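Startseite > Arbeitshilfen > Genossenschaften > Internationale Lernwoche vorbereiten

Internationale Lernwoche für Genossenschaftsmitglieder planen

Die Anleitung gilt für mehrtägige Veranstaltungen mit bis zu 30 Teilnehmenden aus mehreren Ländern. Bei größeren Gruppen sind Unterkunft und Verdolmetschung gesondert zu kalkulieren.

1. Träger und Zuständigkeit festlegen

Vor der Ausschreibung muss feststehen, welche Genossenschaft Verträge schließt und Rechnungen begleicht. Bei zwei Trägern wird eine schriftliche Vereinbarung benötigt. Sie regelt Kostenanteile, Haftung und die Verwendung eines möglichen Überschusses. Die Lernwoche in Dretthorpe wurde von Cimby getragen, Wirnatby stellte die Referenten.

2. Ausschreibung

Die Ausschreibung geht spätestens im Januar an die Partnerorganisationen. Sie enthält Arbeitssprachen, Teilnahmebeitrag, Stornofrist und Angaben zur Reisekostenerstattung. Pro Organisation werden höchstens zwei Plätze vergeben – Nachrücker kommen auf eine Warteliste. Die Anzahlung beträgt 200 Euro und wird bei Absage innerhalb der Frist vollständig erstattet.

3. Programm aufbauen

Ein Seminartag umfasst höchstens 6 Stunden Arbeitszeit, Pausen nicht eingerechnet. Vormittags liegen die Fachbeiträge, nachmittags die Gruppenarbeit und die Betriebsbesuche. Themen wie Mitgliederversammlung, Rücklagenbildung und Nachfolge im Vorstand werden je Land unterschiedlich gehandhabt. Jeder Block beginnt deshalb mit einer kurzen Gegenüberstellung der Rechtslage. 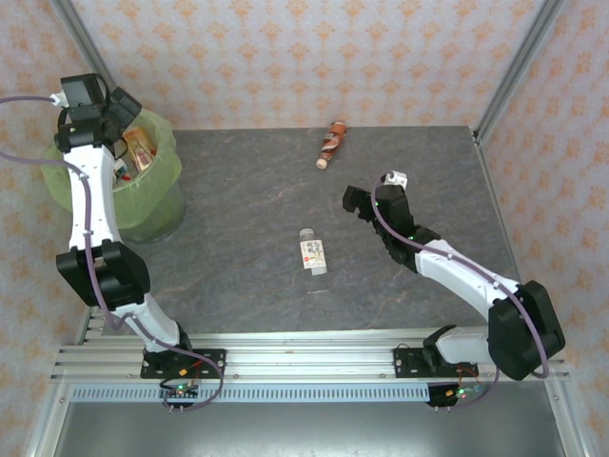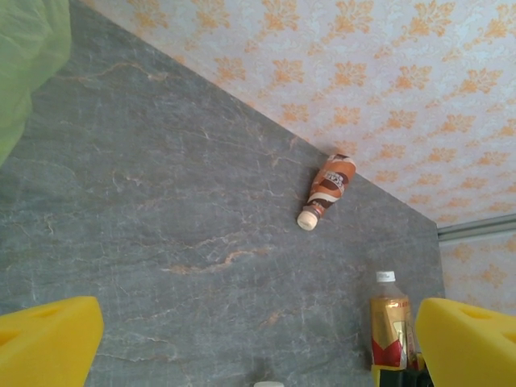 Zur Länge der Fachbeiträge merkte Gianni Bellini an, dass 30 Minuten bei konsekutiver Verdolmetschung nicht ausreichten; der Vortragende komme dann nur auf die Hälfte seines Stoffs. Er empfehle, das Manuskript vorab zu kürzen und die Redezeit im Programm getrennt auszuweisen. Der Hinweis ist in die Programmvorlage übernommen.

4. Sprachen und Unterlagen

Zwei Arbeitssprachen sind die Regel. Eine dritte kommt nur hinzu, wenn mindestens fünf Personen sie benötigen. Ein Glossar mit den Begriffen des Genossenschaftsrechts wird vorab verschickt. »Geschäftsanteil« und »Geschäftsguthaben« sind darin getrennt zu führen, in Übersetzungen werden sie häufig zusammengezogen.

5. Abrechnung

Belege werden fortlaufend nummeriert und nach Kostenstelle abgelegt:

Unterkunft und Verpflegung
Verdolmetschung und Technik
Reisekosten der Referenten
Fahrten zu Betriebsbesuchen

Fremdwährungen werden zum Kurs des Zahlungstags umgerechnet, der Kursnachweis liegt dem Beleg bei. Teilnahmebeiträge und Zuschüsse erscheinen in getrennten Spalten – eine Verrechnung mit Ausgaben ist nicht zulässig.

6. Auswertung

Der Fragebogen wird am letzten Tag vor der Schlussrunde ausgegeben. Der Bericht geht innerhalb von sechs Wochen an alle entsendenden Organisationen. Rückfragen zur Vorlage beantwortet Keir Crichton.

Stand: 28.09.2020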